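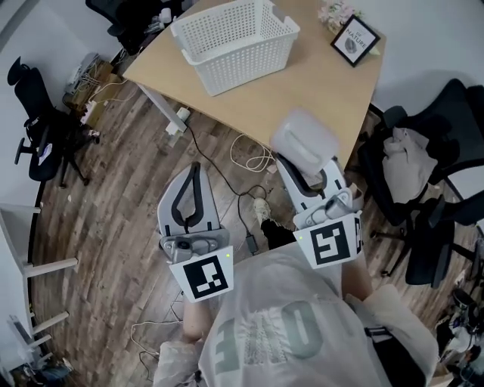 Deux pinces tenues à la main, pointées vers une table en bois.

Octobre, par Halyna Yurchenko

Objet : les psaumes projetés ne correspondent pas à ceux de la feuille de messe
Logiciel : Trikov, poste de la régie, paroisse de Grandia
Priorité : normale
État : résolu, une question reste ouverte à la fin

Bonjour,

Je vous écris au sujet des psaumes dans Trikov. Le français n'est pas ma langue maternelle, je vais donc essayer d'être précise et je vous prie de me corriger si j'emploie un mot pour un autre.

Depuis que nous avons importé notre ancienne bibliothèque Rolton, le psaume demandé n'est pas celui qui apparaît à l'écran. Sur la feuille de messe il est écrit « Psaume 71 ». Je tape 71 dans la recherche, et l'assemblée voit « En toi, Seigneur, j'ai mon refuge », pendant que la chantre commence « Dieu, donne au roi tes pouvoirs ». Elle a continué sans regarder l'écran. J'ai mis l'écran noir jusqu'à l'alléluia.

Ce que j'ai vérifié avant de vous écrire :

- Psaume 8 : c'est le bon psaume.
- Psaume 18 : mauvais. Le texte que je cherche, « Les cieux proclament la gloire de Dieu », se trouve sous le numéro 19.
- Psaume 71 : mauvais. Le bon texte est sous le numéro 72.
- Psaume 150 : bon.

J'ai redémarré le logiciel et aussi l'ordinateur. J'ai réimporté la bibliothèque une fois, le résultat est le même. À la fin de l'import, le message indique 3 534 fiches lues et aucune erreur.

Je pensais d'abord à un décalage d'une ligne dans le fichier, mais alors le psaume 8 et le 150 seraient faux aussi, il me semble.

Merci de votre aide,
Halyna Yurchenko

---

Réponse du support, 10 h 15

Bonjour Halyna,

Votre raisonnement est bon, le fichier n'est pas décalé. Il y a deux numérotations des psaumes, l'hébraïque et celle de la Bible grecque, que la liturgie en français a conservée. Le grec réunit les psaumes 9 et 10 en un seul. À partir de là il a un numéro de retard, avec quelques complications entre 113 et 116, puis les deux se rejoignent à 148. Votre 8 et votre 150 sont donc justes dans les deux cas.

La bibliothèque Rolton a été enregistrée en numérotation hébraïque. Trikov l'a lue telle quelle.

Pouvez-vous ouvrir Bibliothèque > Propriétés > Textes bibliques et me dire ce qui est écrit à la ligne « Numérotation des psaumes » ?

Trinidad Ambrosio

---

Halyna Yurchenko, 10 h 50

Il est écrit « Selon la source ». Les autres choix sont « Hébraïque », « Liturgique » et « Double ».

J'ai choisi « Liturgique » et j'ai enregistré. Le psaume 71 n'a pas changé. J'ai fermé et rouvert, toujours pas. Dois-je encore réimporter ?
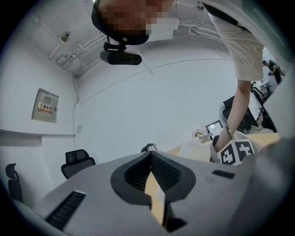

Cube blanc à marqueurs noirs, tenu près du bord d'un bureau.

---

Réponse du support, 11 h 05

Non, ne réimportez pas, vous auriez des doublons. Le réglage est pris en compte seulement quand l'index est reconstruit :

1. Fermez la fenêtre de projection.
2. Outils > Index > Vider.
3. Outils > Index > Reconstruire. Laissez la case « Chants » décochée, elle n'est pas concernée.
4. Rouvrez la bibliothèque et cherchez 71.

Faites une copie du dossier de la bibliothèque avant l'étape 2.

Trinidad Ambrosio

---

Halyna Yurchenko, 11 h 40

La copie est faite et l'index est reconstruit. Les numéros sont maintenant corrects : 18, 71 et aussi 22, que j'ai contrôlé parce qu'on le demande à presque toutes les funérailles (« Le Seigneur est mon berger »).

Mais j'ai trouvé un deuxième problème, qui existait peut-être déjà avant. Les versets ne tombent pas bien. Pour le psaume 8, la feuille demande les versets 4 à 9. Trikov affiche à partir de « Qu'est-ce que l'homme pour que tu penses à lui », alors que nous devons commencer par « À voir ton ciel, ouvrage de tes doigts ». Il manque donc le premier verset et il y en a un de trop à la fin. Pour le psaume 71 en revanche, les versets sont bons. Je ne comprends pas la différence entre les deux.

---

Réponse du support, 13 h 30

La différence vient du titre. Dans beaucoup de psaumes, la suscription (« Du maître de chœur », « Psaume de David ») compte comme verset 1 dans votre feuille. Dans le fichier Rolton elle n'est pas numérotée, et tout le reste avance d'un rang. Au psaume 71, « De Salomon » fait partie du premier verset des deux côtés, donc rien ne bouge.

Au même endroit que tout à l'heure, cochez « Compter la suscription comme verset », puis reconstruisez l'index. La table que Trikov utilise sait quels psaumes sont concernés. Quelques-uns, dont le 50, ont un titre qui occupe deux versets. Regardez celui-là en particulier, il sert souvent en carême.

Trinidad Ambrosio

---

Halyna Yurchenko, 14 h 20

C'est fait. Psaume 8, versets 4 à 9 : correct. Psaume 50 : « Pitié pour moi, mon Dieu, dans ton amour » est bien au verset 3, comme sur la feuille. Psaume 71 : toujours correct.

J'ai repris aussi les déroulés déjà préparés. Ceux que j'avais faits avant la correction gardent l'ancien texte, il a fallu supprimer le psaume et l'insérer de nouveau dans chacun. Ce serait utile de l'écrire dans l'aide.

Il me reste une question. Un groupe de la paroisse, animé par M. Panicker, lit les psaumes dans une bible à numérotation hébraïque et se sert du même poste. Est-ce que le choix « Double » affiche les deux numéros aussi à l'écran de l'assemblée, ou seulement dans la recherche ? Je préfère ne pas essayer avant d'avoir votre réponse.

---

Réponse du support, 15 h 10

Seulement dans la recherche, sous la forme 71 (72). À l'écran, c'est le modèle de diapositive qui décide, et le vôtre affiche un seul numéro, le liturgique. Je transmets la remarque sur les déroulés à la personne qui rédige l'aide. Je laisse le ticket ouvert jusqu'à votre essai avec le groupe de M. Panicker.

Trinidad Ambrosio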